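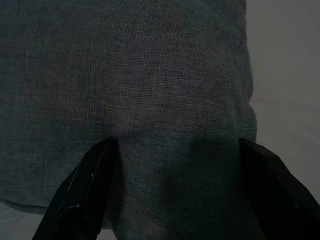
청회색 천. 짜임이 촘촘하고 가운데가 봉긋하다.

힘게이트의 개

신고 전화는 새벽에 왔다. 나는 신고 전화를 믿지 않는 편이다. 옆집 개가 굶는다고 해서 가 보면 옆집 개는 대개 살이 쪘고, 굶는 건 신고한 사람의 심사다. 그래도 규정상 가야 했다. 목소리는 여자였고, 힘게이트 폐농장 뒤쪽 창고에서 밤마다 개 우는 소리가 난다고 했다. 싸움을 붙이는 것 같다고도 했다. 이름은 끝내 대지 않았다.

"본 적은 있으세요?"

"들었다니까요."

들었다는 말은 서류에 적기가 애매하다. 나는 '청취'라고 썼다가 지우고 '주장'이라고 썼다.

힘게이트까지는 차로 한참 걸린다. 8월이라 창을 열어도 바람이 미지근했다. 조수석에는 포획 막대와 목줄, 그리고 갤리에서 산 식은 샌드위치가 있었다. 갤리는 국도변에 있는 식당인데 주인은 이 동네에서 벌어지는 일을 다 안다고 자부한다. 내가 힘게이트 얘기를 꺼내자 주인은 행주를 접으면서 그윌리엄네 땅이지, 하고는 입을 닫았다. 다 안다는 사람이 입을 닫으면 둘 중 하나다. 모르거나, 알고 싶지 않거나. 나는 모르는 쪽에 걸었다.

그윌리엄은 사람이 아니라 회사였다. 적어도 등기에는 그렇게 되어 있었다. 사육장 설비를 팔다가 접었고, 땅은 팔리지 않은 채 남았다. 정문에는 경고판이 붙어 있었다. 맹견 주의. 내 경험으로 맹견 주의라고 써 붙인 집에는 맹견이 없다. 정말 무서운 개를 키우는 사람은 간판에 돈을 쓰지 않는다.

경찰이 먼저 와 있었다. 젊은 순경 하나가 담장에 기대서 껌을 씹고 있었다.

"소리 났어요?"

"아뇨."

"안에는 들어가 봤고?"

"영장이 없잖아요."

"문이 열려 있는데."

그는 문을 보았다. 문은 열려 있었다. 아예 문짝이 없었다. 우리는 그 점에 대해 잠깐 이야기했고, 그가 무전으로 어딘가에 물어본 뒤에 들어갔다. 무전기 저쪽의 답은 나한테는 잡음으로만 들렸는데 순경은 알아들은 얼굴이었다. 나는 그것도 믿지 않았다.

창고 바닥에는 톱밥이 깔려 있었고 한가운데에 판자를 둥글게 세워 만든 울타리가 있었다. 순경이 휴대전화를 꺼내 사진을 찍기 시작했다. 투견장이네요, 하고 그가 말했다. 목소리가 조금 높아져 있었다. 이 일을 처음 하는 사람은 둥근 것만 보면 투견장이라고 한다. 나는 무릎을 꿇고 판자를 들여다보았다. 이빨 자국도 발톱 자국도 없었다. 염소를 가둬 두던 자리일 수도 있고 아이들이 놀던 자리일 수도 있다. 판자 안쪽에 얼룩이 있었지만 얼룩은 어디에나 있다.

"피 아니에요?"

"검사해 봐야 알지."

"딱 보면 피인데."

"딱 보고 아는 사람이면 연구소에 취직하지 그래."

그는 껌을 삼킨 것 같았다.

벽 쪽 선반에는 약병 상자가 쌓여 있었다. 포루식스. 라벨에는 근육 회복을 돕는 동물용 보조제라고 적혀 있었고, 한 알에 1000밀리그램이라고 했다. 무엇이 1000밀리그램인지는 쓰여 있지 않았다. 나는 이런 약을 여럿 봤다. 경주용 개에게 먹인다는 약, 털에 윤기가 돈다는 약, 사나워진다는 약. 뚜껑을 열면 전부 쌀가루 냄새가 났다. 이것도 그랬다. 그래도 두 병을 증거 봉투에 넣었다.

그때 소리가 났다.

순경이 먼저 허리춤에 손을 얹었다. 길게 끄는, 목이 쉰 소리였다. 나는 환풍기라고 생각했다. 이런 건물에서 나는 소리는 열에 아홉이 환풍기다. 그런데 전기가 끊긴 지 오래라는 걸 등기를 떼면서 같이 확인했으니 환풍기일 리가 없었다. 바람이라고 고쳐 생각했다. 밖에는 바람이 없었다.

소리는 사료 창고로 쓰던 뒷방에서 났다. 철창이 두 칸 있었다. 한 칸은 비어 있었고 다른 칸에 누런 암캐가 누워 있었다. 귀 한쪽이 짧았다. 잘린 건지 뜯긴 건지 그 자리에서는 판단하지 않기로 했다. 목에는 쇠로 된 번호표가 걸려 있었다. 317.

"삼백열일곱 번째라는 뜻일까요?"

순경이 물었다. 아까와 달리 작은 목소리였다.

"방 번호일 수도 있고."

"방이 두 개인데요."

나는 대답하지 않고 철창 걸쇠를 만졌다. 녹이 슬지 않았다. 물그릇에는 물이 있었고 먼지가 앉지 않은 물이었다. 누군가 다녀간 것이다. 개를 굶기는 사람이 물은 갈아 준다. 혹은 개를 굶기는 사람과 물을 갈아 주는 사람이 따로 있다. 나는 새벽의 목소리를 떠올렸다. 들었다니까요. 본 적 있느냐는 물음에 아니라고는 하지 않았다.

막대를 쓸 필요는 없었다. 문을 열자 개는 한참 내 장화를 보다가 일어났다. 앞다리를 절었다. 나는 손등을 내밀지 않았다. 개한테 손등을 내밀라고 가르치는 사람들은 개보다 책을 많이 본 사람들이다. 그냥 옆으로 서서 딴 데를 보았다. 개가 내 무릎에 코를 댔다가 뗐다.

차에 실을 때 순경이 뒷문을 잡아 주었다.

"투견 맞죠?"

"모르지."

"아저씨는 뭘 보면 믿어요?"

보고서에는 투견 의심이라고 썼다. 의심은 내가 그 서식에서 제일 좋아하는 칸이다. 신고자란에는 익명이라고 쓰고, 근거란에는 한참 있다가 '주장'을 지우고 '청취'라고 다시 썼다. 번호에 대해서는 아무 말도 덧붙이지 않고 숫자만 옮겼다.

돌아오는 길에 갤리에 들렀다. 주인이 창 너머로 차 뒷칸을 건너다보더니 커피를 따르다 말고 물었다.

"그 개, 물은 잘 먹어?"

나는 물 얘기를 한 적이 없었다. 컵이 다 찰 때까지 기다렸다가 수첩을 꺼냈다.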